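Flarar Edged Weapons Catalog

Version 7 of the catalog data. Last updated Fri 18 November.

What this is

A table of antique swords, knives and pole arms sold or appraised through the Flarar list, with one row per object. It holds 863 rows. The first version was a card index kept by Noreen Marwat, and the numbers on the cards are still used as record IDs, so there are gaps.

Files

catalog.csv – the main table
marks.csv – maker's marks and stamps, linked by record ID
sources.txt – where each entry came from
CHANGES.txt – edits since version 6

Main columns

id – card number, never reused
type – saber, smallsword, hanger, bayonet, spear, dagger, other
blade_length – in inches, measured straight from shoulder to tip, ignoring the curve
overall_length – in inches, without scabbard
hilt_material – free text, lower case
scabbard – yes, no, or partial
period_low, period_high – earliest and latest likely year of manufacture
region – where the blade was made, if known. Hilts made elsewhere go in notes.
condition – 1 to 7, where 7 is the best
appraiser – initials

Dating

Period columns are opinions. Ibsa Derese and Etenesh Mersha dated the sabers separately and then compared results. Where they still differed, the wider range was kept. Bayonets were dated by Kedir Dinsa from stamps alone. If a blade was shortened or remounted, the dates refer to the blade.

Known problems

The Utham group (64 rows) was entered from an old sale list that gave lengths in centimeters. These were converted and rounded to the nearest half inch, so don't use them for close comparison.

Rows marked Peng in sources.txt have no scabbard information. A blank there does not mean the scabbard is missing.

Condition grades before version 6 used a different scale. Most have been regraded, but anything with an asterisk has not.

"Wootz" and "pattern welded" were mixed up in a few early entries. Please report any you find.

Loading

Files are UTF-8, comma separated, with a header row. Ashley Haslam wrote a small import script for Viron, in the tools folder. It expects all files in the same directory and stops at the first bad row.

Use

Free for research and private collecting. Please credit the Flarar catalog and give the version number. Prices and owner names were removed in June and will not be restored.

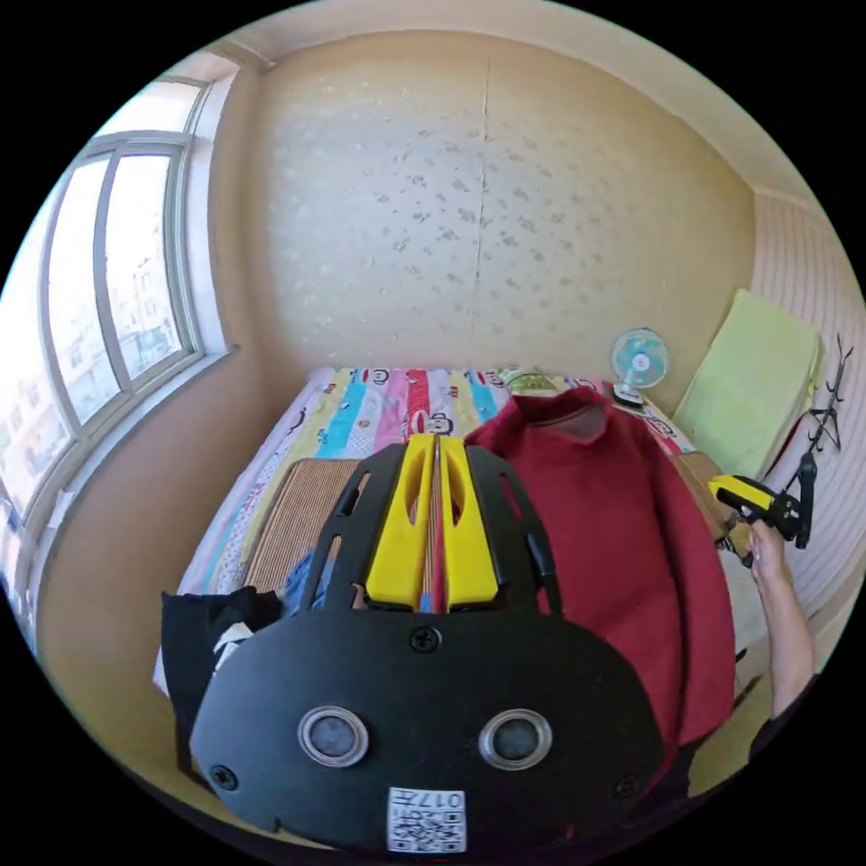 Corrections should include the record ID, the column and the new value – one correction per line is easiest to work with. For changes to dates, add the reference you used.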